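Home Products Surface Repair Curbs & Islands Downloads Contact

Ovance Cold Patch, item 1655

Ovance is a ready-mixed cold asphalt for small repairs on paved roads, lanes and lots. It comes in a sealed pail and needs no heating. Most crews keep a few pails on the truck from November on and use them for holes that can't wait for a hot mix job in spring.

The mix is black when fresh and fades to a dark gray over the first year. On an older road the repair will look darker than the asphalt next to it for some time. This doesn't affect how it holds up. If the color matters, the finer grade, Ovance F, blends in a little better but costs more and is slower to firm up in deep holes.

Where it is used

Ovance works on straight lanes, along curb lines, at the edge of a sidewalk and on the open pavement of an intersection. The hard places are the ones where wheels turn. At a traffic island, cars brake, stop and steer over the same few feet all day, so the fill should be packed in thinner layers there than on a through lane. 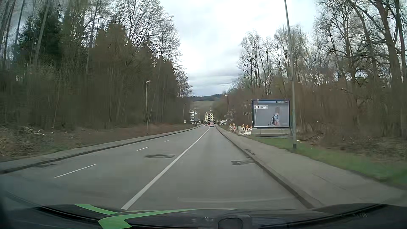
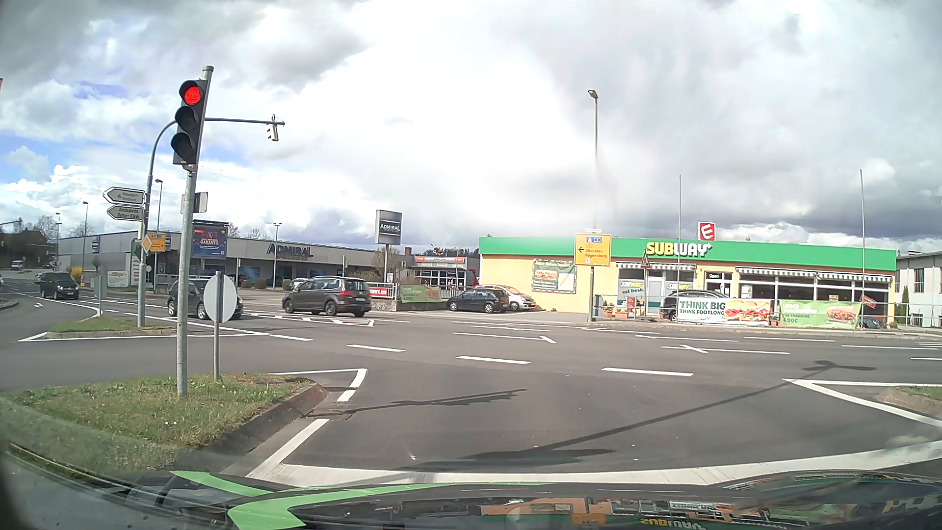

Noelia Bermúdez wrote to us that she gets good results along curbs but had trouble near a stop line, where the fill pushed forward after a week of traffic. She now squares off the hole with a saw first and packs it in three layers, and says the last repair has stayed put. We would suggest the same, with a tack coat on the cut edges if the old asphalt is dusty.

Using it

Sweep out loose stone and standing water. Pour the mix straight from the pail, rake it level and tamp it. Leave the last layer slightly high – traffic will press it down. The lane can be opened as soon as the surface is tight. Do not paint over a fresh repair. Lane lines and dashes should wait until the surface no longer marks under a boot heel.

Ordering

Single pail, coarse grade: $103
Single pail, Ovance F: $200
Three-pail set, coarse grade: $299

Pails ship from our Flesville yard. Unopened pails keep for a year out of direct sun. Once opened, press the lid down hard and use the rest soon – the mix stiffens from the top.

For larger orders or a test pail, ask for Osamu Ogura at the Frimpong sales desk.

Prices valid from October 7, 2022.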